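About Us
14 comments
Share 9

Isen Lab works on one question: how much of a robot manipulation result survives when somebody other than its author runs it. We are a small group inside the Hirnberg School of Engineering, we started in September with a grant for 2 benches, and we have spent most of our time since then being disappointed by numbers, including our own.

Our main project is called Prident. It is a protocol for testing policies learned from demonstration on two-arm setups. A person drives the arms through a task many times, a model is trained on the recordings, and the model then has to do the task alone. Papers in this area like to report a success rate and a video. We have read a lot of those papers and we trust few of the rates. The starting positions are often picked by the same person who trained the model, and that person knows very well where it does badly. We know this from doing it ourselves.

Prident takes that choice away. Start positions come from a list drawn up before training begins. The trial is scored by someone who has not seen the training data. A dropped object is a failure even if the arm picks it up again later, and a trial stopped by hand goes in the table as a failure too. Groups that visit us tend to argue about that last rule. We kept it.

We also test on objects that don't suit the method. A lot of published work uses soft blocks and foam cubes, and those forgive a bad grasp. We prefer small hardware and things from a desk drawer - a padlock, a roll of clear packing tape. Clear tape is hard on cameras and a padlock lying flat gives a gripper very little to hold.

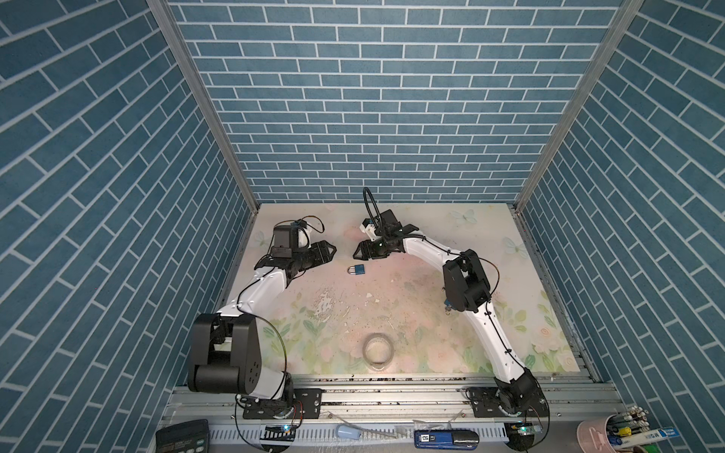 What we have found so far

Our longest study used 390 trials on one two-arm bench, with 3 policies trained on the same recordings. Under loose scoring the three came out in a clear order. Under Prident rules the order changed, and the gap between the top two was small enough that we would not bet on it. We don't claim the loose ranking was wrong. We claim it was not evidence, and that a fair amount of what gets cited in this field would look the same if anyone checked.

A second result is more awkward for us. When we repeated part of the study with different start lists, our own numbers moved more than we expected. Prident narrows the room for wishful scoring but it does not remove it, and we say so in the write-up.

The Kapoor Fund pays for the benches and one research post. It has no say in what we publish and has not asked for any.

Working with us

We will run an outside policy through the protocol if its authors agree in advance that the table gets published whatever it says. Several have asked, and fewer have agreed. Students at Hirnberg can join for a term as scorers - dull work, and we need more people for it than for anything else.

We don't do product demos and we don't rank companies.

Page last changed 17 Sep 2019

Share 9
14 comments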